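I'd been promising myself a trip to the Clinden open day since May, mostly to find out if I can stop tidying up after my two boys any time soon. Short answer - no, but I had a lovely afternoon!

Lawal Nwachukwu took our group round (15 of us, all squeezed behind a rope) and was very patient with my questions about socks. The bit I liked best was the sorting bench, where an arm picks blocks out of a big grey bin. Red ones, green ones, all flat and plain. I could have watched it for ages.
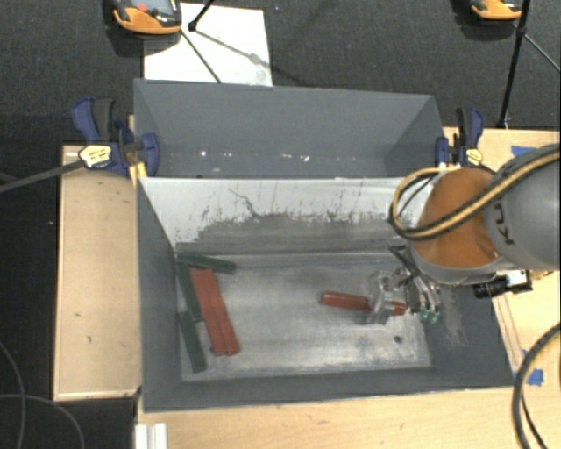

Landel Visitor, issue 5, page 2

I asked Lawal why the bin had to be clamped down on both sides and he said I'd see why if I ever nudged it. Fair enough. Three of the green blocks were bunched up at one end, leaning on the wall, and I wanted to know how it would get at those. "Slowly," he said.

So would it do my kitchen drawer? He reckons a tidy one, maybe, with nothing in it but spoons. Mine has string in it. I had a scone in the canteen after and caught the early bus home.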